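Green tablecloth keeps creeping and wrinkling on a smooth table, any tips?

Asked by Salma Bouzid in Home and Household
Viewed 1,342 times

Hello all, I hope someone can help me with this as it's been driving me slowly round the bend since February. I have a big plain green cloth on the table in our back room (my sister in Disthorpe gave it to me, and I do love the colour, it cheers the whole place up on a grey day). The trouble is that it won't stay put. Every time anybody leans on it or slides a plate across, the whole thing shuffles over, and by teatime one side is nearly on the floor and there are creases all through the middle.

I've tried tucking it under at the corners and I've tried those metal clips, but the table top is too thick for them and they ping off. I don't want to use anything sticky, as the table was my mother-in-law's and I'd never forgive myself. Is there something simple I'm missing? It's cotton, I think, although the label has long gone. 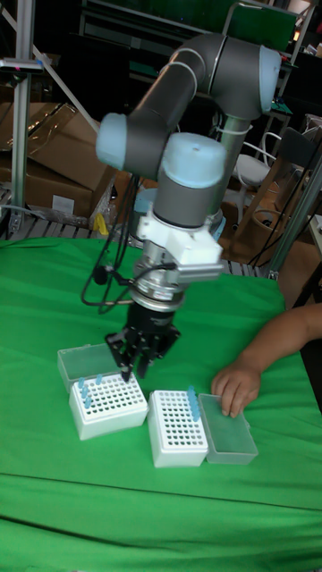
3 answers

Naima Zerouali
Answered Tuesday evening

Oh Salma, I had this for years! What you want is an underlay, sometimes sold as table felt or a table protector. It's a soft layer that goes between the wood and the cloth, and it grips both of them beautifully. You buy it off the roll at a fabric shop or on the market, and you cut it a touch smaller than the table top so it doesn't peep out round the sides. Mine was from the Jaleck stall and it has lasted through two house moves and a great many Sunday dinners.

Do get the kind with a brushed cotton back if the table is old and polished. Some of the rubbery ones can mark a waxed finish if they're left on for months, particularly near a radiator, so lift it now and again and have a look underneath.

As for the creases, iron the cloth while it's still a bit damp, then put it straight on the table and smooth it from the middle outwards with your hands. If you fold it away in a drawer you'll only put the lines back in. I roll mine round an old cardboard tube from wrapping paper and stand it in the wardrobe.

Salma Bouzid replied: Thank you so much Naima, I'd never even heard of table felt! I'll have a look at the weekend. The tube is a lovely idea too.

Mostafa Kabbaj
Answered Wednesday

just get a smaller cloth. less hanging over the side = less weight pulling on it. or wipe clean stuff, we have that and it never moves

Hanane Hegazy
Answered Wednesday

I agree with Naima about the underlay, but if you'd like to try something that costs next to nothing first, sew little weights into the hem. Curtain weights are ideal. Put one in each corner and one halfway along each side, so it pulls evenly all the way round. You'll want to take them out before washing, so leave a small gap in the stitching or make tiny pockets for them out of ribbon.

One more thing, wash a strong green on its own the first few times, in cool water. I lost a very nice set of napkins that way.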